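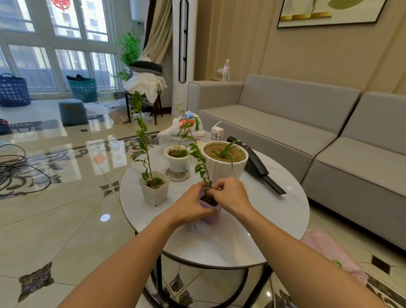
Potted seedlings and a spider plant on a round table.

Prunadton is a visual programming environment for children, in which short programs are used to grow branching plant-like drawings on the screen. It was designed by Imelda Ambrosio and Vilhjálmur Gunnlaugsson and is published by Borness. The current version, Prunadton 2, was released on 2/28/24.

Programs are built by joining colored tiles. Each tile stands for one instruction, such as drawing a segment, turning by a given angle, or repeating a group of tiles. The standard set contains 43 tiles. Users may also define their own, and a tile that calls itself produces a branching figure, so that recursion is normally met before it is given a name.

Overview
The environment has a workspace, a drawing area, and a text panel that displays the program in written form. Changes made in the text panel are carried over to the tiles. A drawing may contain up to 1641 segments; when the limit is reached, the program pauses and the last tile executed is highlighted.

History
The first version grew out of Remex, a line-drawing program written by Gunnlaugsson for classroom use. Remex had no means of saving user-defined instructions, and this feature was the main aim of the new design. The tile editor was rewritten by Nanami Tamura for the second version, which also added the text panel.

Use in schools
A teacher's guide by Saodah Lubis accompanies the software and covers angles, loops, and variables. The shared library held 616 student projects in March, when it was moved to a new server.

See also
Remex
Turtle graphics
L-system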